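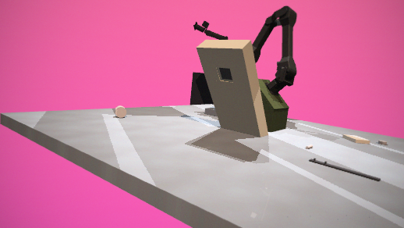
Grey face, pale edges

Filling the edges of a painted board before the top coat
Posted in Decorating and Woodwork

I'm making shelves for an alcove out of 18 mm MDF and the cut edges are driving me mad. The faces took the paint well after one coat of primer and two of eggshell. The edges have had the same treatment and they still look furry and a shade darker than the rest. I sanded between coats with 120 grit. Do I keep adding paint until it goes smooth, or is there something I should have done first? There are 2 shelves finished and four still bare, so I can change how I do the rest. I'd like to avoid buying a spray gun.
Favia_shelves

Adding more paint won't fix it. The middle of the board is softer than the faces and it drinks up anything water-based, then the fibres stand up. You need to seal the edge before it sees any primer.

On the four bare ones, sand the edges with 180 and then 240, wrapped round a flat block so you don't round the corners over. Wipe off the dust. Rub in a thin layer of fine surface filler with your finger or an old bank card, leave it overnight, and sand back with 240 until it feels like the face. Then prime. An oil-based or shellac primer raises the grain much less than a water-based one, but open a window.

For the two you have painted, let them harden for a week first. Eggshell that is still soft will clog the paper. After that take the edges back to something flat, fill as above, spot prime and repaint the edges only. You may get a slight line where the new paint meets the old – a small foam roller helps with that.
Dindo Marquez

just use iron on edging strip, takes five minutes a shelf. Doesn't come off if you get the iron hot enough
Driltis41

I did a wardrobe this way with watered-down PVA instead of filler. It worked on the sides but the top edge went gummy when I sanded it, and the paint peeled there in January. I'd go with the filler. Edging strip is fine on a straight front edge, though you still have to trim it and prime it, so it took me longer than five minutes.
Rocío Puma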